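Week 2 of learning to fold laundry the lazy way so I quit living out of the dryer. A thread.

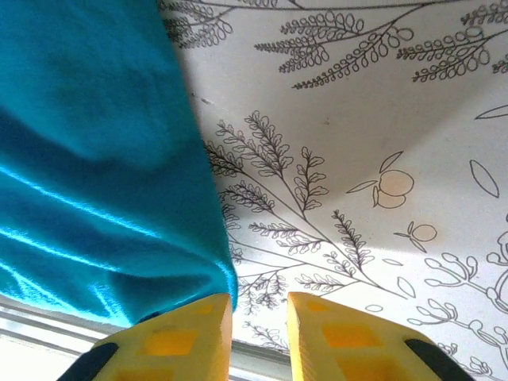

How often do you wash stuff you only wore for an hour? Every third or fourth wear, unless I ran for the bus in it.

Cold water for anything bright, and I turn it inside out first. My cousin in Drurmont swears by vinegar. I tried it and the whole hall smelled like pickles!
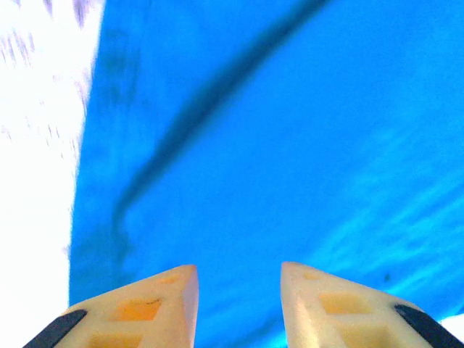 Anyway, 21 shirts in the closet and I wear maybe five. The rest go to the Ratport swap in January, come say hi!
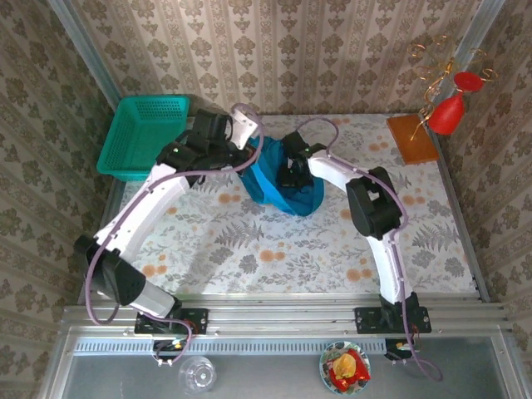

Blue one, all bunched up.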